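About Our Club

Welcome, and thanks for stopping by! If you've landed on this page, chances are you have a kid who won't get out of the pool, or you used to race yourself and miss it more than you expected, or you drove past our sign on the way into Etlow and wondered what on earth an Ivusum was. (It's us. Ivusum Swim School and Racing Club, to give the full name, though most families just say "the Club.")

We started in 2000 with one rented lane, a box of kickboards and a handful of swimmers who mostly came because their friends did. Our founder, Ermira Gashi, had just moved to town and couldn't find anywhere for her two daughters to train after they finished their beginner lessons. She asked the Gisten Street pool if she could have a lane before opening, they said yes as long as everybody was out by 7:30 in the morning, and that was how it began. Ermira still coaches the early group, still brings the same dented thermos, and will still tell you that breaststroke is mostly a matter of patience.

These days we have 423 members, from six-year-olds learning to float on their backs to a masters group that takes its post-practice pancakes every bit as seriously as its interval sets. We train at Gisten Street through the school year and move to the outdoor pool at Stetsiuk Park for the summer, where the water is colder, the parking is easier and the little ones get very attached to the snack window.

Our head coach is Solomiia Pavliuk, who joined us 12 years ago as an assistant for the age-group squad. Solomiia swam butterfly in college and has a real soft spot for it, so don't be surprised if your child comes home wanting to talk about nothing but dolphin kick. She plans the season for all of our racing groups, runs the stroke clinics in April, and writes a long, chatty note to parents after every home meet, which you'll find yourself looking forward to. 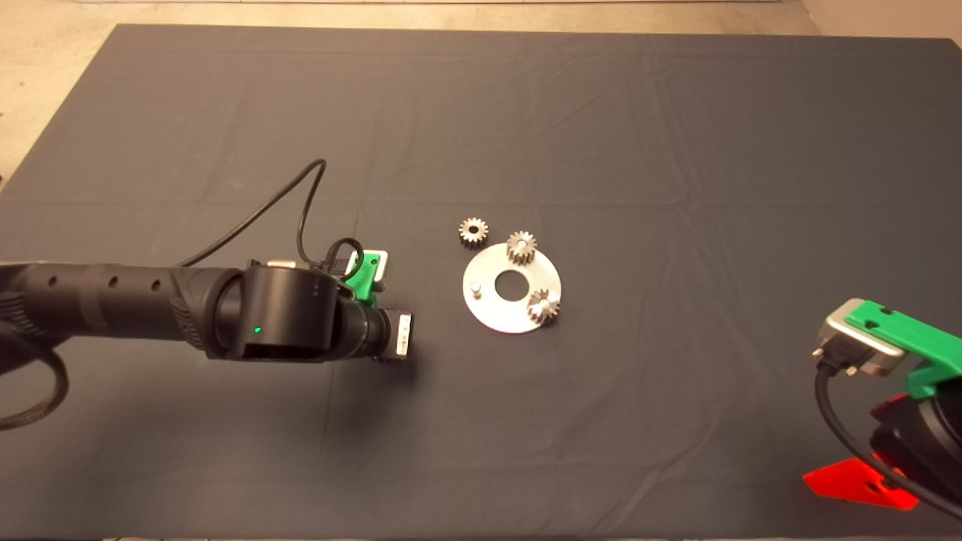

Small metal parts on a dark cloth.

People often ask us whether their child has to race. No, and plenty of ours never do! We have groups that meet twice a week just to swim well and have a good time. For those who do want to race, we host four small meets a year, and everybody's first event is the 100 free, whatever stroke they like best. It's long enough to need a plan and short enough that you're back with your towel and your friends before you've had time to worry much.

We try hard to keep fees where ordinary families can manage them. If money is tight, please talk to Ermira or Solomiia, quietly and any time you like. We've always found a way to work something out, and it stays between you and us.

If you'd like to try a practice, your first week is free. Bring a suit, goggles and a water bottle, and come to the front desk at Gisten Street a little before 5:00 in the afternoon so we can show you where everything is. Parents are welcome in the bleachers (it gets warm up there, so leave the big coat in the car), and there's usually coffee by the door.

We'd love to meet you!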